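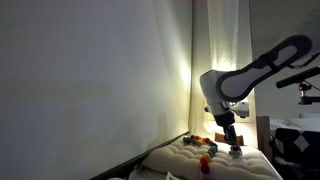
The arm over the tufted cushion, felt ball string to the left of the gripper tip.

Search minutes Go Clear

Soft Goods Handling Group – Minutes, June meeting
June – taken down by Gumaro Quezada

Present: Thenmozhi Subramaniam (chair), Kagiso Le Roux, Mohandas Krishnan, Thenmozhi Panicker by phone from Jirkville, and me on notes. With two Thenmozhis on the call I'm going with surnames all the way through, so please don't read anything frosty into it!

We started at 4:10 and I missed the first minute or two hunting for a pen that worked.

1. Last meeting's minutes
Fine, except I had the Margaritis site down as signed off on the floor markings and it isn't. Le Roux is still waiting on the paint. Corrected.

2. Contact rule for soft surfaces
Most of the hour went here. The draft says the gripper tip may touch a cushion or mattress "lightly" and Krishnan really doesn't like that word (neither do I, I typed it). He wants a number in the handbook that an operator can check. Panicker said Lallutero has been running with a limit in the arm's settings and a slower approach for the last stretch of the move, and her operators got used to it in a week. Subramaniam asked whether one limit would do for everything, from a tufted cushion to a thin blanket, and we went back and forth on that for quite a while. I said I'd rather have one limit that's a bit too careful than four that people mix up on a busy afternoon. Le Roux disagreed – he thinks people can handle two, thick and thin, as long as they're printed on the same card.

Agreed: strike "lightly." Two limits, thick and thin, printed on one card. Krishnan to propose the values and bring his test notes so we can argue with them properly.

3. Strings, cords and anything that drapes
The current rule covers rigid items and flat cloth and then just stops. A ball string bends wherever it likes, so where do you tell people to pick it up? Panicker's suggestion was to start from a free end whenever there's one in reach and to lift slowly enough that the operator can hit stop before the far end leaves the surface. Everybody liked that. Krishnan wanted to add that the operator stays within reach of the stop button for the whole lift, even on repeat runs. Agreed, added, no argument at all (a first for item 3).

Still open: what counts as a dropped string. If half of it is hanging off the cushion, is that a drop? I say yes. Le Roux says it depends on the task. Held over.

4. Cables and straps on the arm
Subramaniam would like a look-over before each session, covering straps, loose cable loops and anything clamped nearby that the arm could catch on. We already do this at Dernano but it isn't written down anywhere, so a new operator would have no way of knowing. I'm adding it to page one of the checklist. Le Roux asked that the operator move the arm through its full reach by hand-control first, at low speed, with the work surface clear. Agreed.

5. Lighting
Short one. Panicker asked if we need a minimum light level for sessions in ordinary rooms with curtains and lamps and so on. Krishnan said the operator has to be able to see the gripper tip and the item from where they're standing, and that's the rule he'd write. Nobody had a better wording, so that goes in as is.

6. Money
The printing quote for the new handbook came in at 1900 and we have 1770 left in the line. Subramaniam will ask for a price on 400 copies in plain covers. I offered to drop the fold-out chart and got a very fast yes, which stung a little – I drew that chart.

To do
Krishnan – contact limits, thick and thin, with test notes
Quezada – checklist page one, items 3 and 5 wording, fix last minutes
Panicker – send the Lallutero approach speed settings
Le Roux – floor paint at Margaritis, one paragraph on what a drop is
Subramaniam – printing price

We finished at 5:25. Next meeting is at the same time, at Dernano, and the door code has changed so ring me from the parking lot.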